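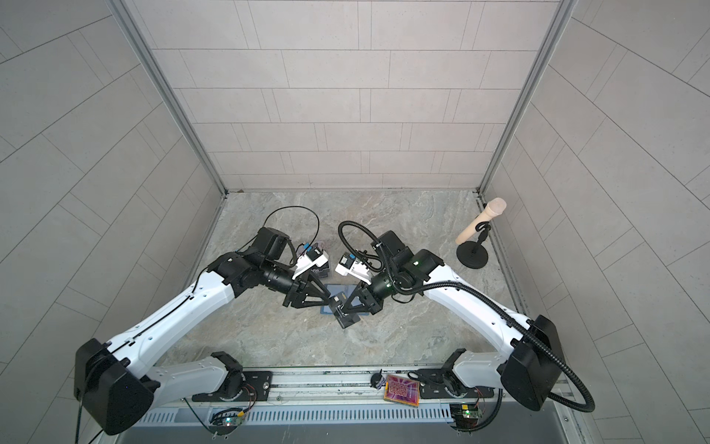
Brick-bond tiles at the back, marbled floor

Tile layout and grout colour – opinions please
Home > Forum > Walls and Floors > Tiling

piduter_pete
Joined: October
Posts: 12

I'm redoing the utility room and I want the walls and floor to look like the ones in the picture. Pale grey oblong tiles on three sides, staggered rows, thin grout a bit darker than the tile, and a grey marbled floor with some beige and off-white in it.

My room is small, 2 metres across at the back wall. Three questions before I order.

Do I carry the same tile round all three walls or only do the back one?
Is darker grout going to be a pain to keep even?
Is a patterned floor too much with that many grout lines?

Floor is concrete, walls were skimmed last year. My tiler is Gualtiero Martinelli and he can't start until the kitchen he's on is finished, so I have time to change my mind.

skasumville_sue
Posts: 300

Same tile on all three. We did only the back wall in our last house and the join with the painted walls always looked unfinished. I had a metal trim put on it later and that helped a bit, but I'd have been better off just buying more tile.

Floor is fine. The walls are plain so the floor can have some pattern.

grouty
Posts: 7

I'd disagree on three walls. In a room 2 metres across you'll have lines running at you from both sides. Look at how busy the side walls get in that picture compared with the back one. Tile the back, paint the sides in a washable paint, save the money.

If you do go all round, get him to line the courses up at the corners. It needs setting out with a level line before the first tile goes on. If one wall is a few mm out you will see it every time you walk in.

skasumville_sue

That's a photo though, grouty. Standing in the room you don't get the slant like that. And paint next to a washing machine and a sink gets marked whatever it says on the tin.

grouty

Fair point about the sink. I still think it's a lot of tile for a utility room.

E. Caruso

On the grout – go one or two shades darker than the tile and no more. White goes grubby near the floor and charcoal shows every wobble in the spacing. I used a mid grey called Amato from the Gunusell range with a pale tile and I'm happy with it. Mix enough for a whole wall in one go if you can, and measure the water. I didn't on the first wall and it dried patchy.

Ask for samples of the floor tile too, more than one. With marbled ones the pattern can repeat and you don't want two the same side by side. Lay them out dry first.

Elisa

piduter_pete

Thanks all. Elisa, did you seal the grout?

E. Caruso

Yes on the floor, no on the walls. Left it a few days before sealing.

tilingdad

Late vote for half offset if the tiles are flat. Long ones are often slightly bowed, and with a half offset the high middle of one sits against the low ends of the next. Put two face to face and see if they rock. If they do, go for a third.

piduter_pete

Hadn't thought of that. I have two samples in the garage so will try it tonight. Leaning towards all three walls with the mid grey grout. Sorry grouty.

grouty

Your wall, your money. Get a spare box.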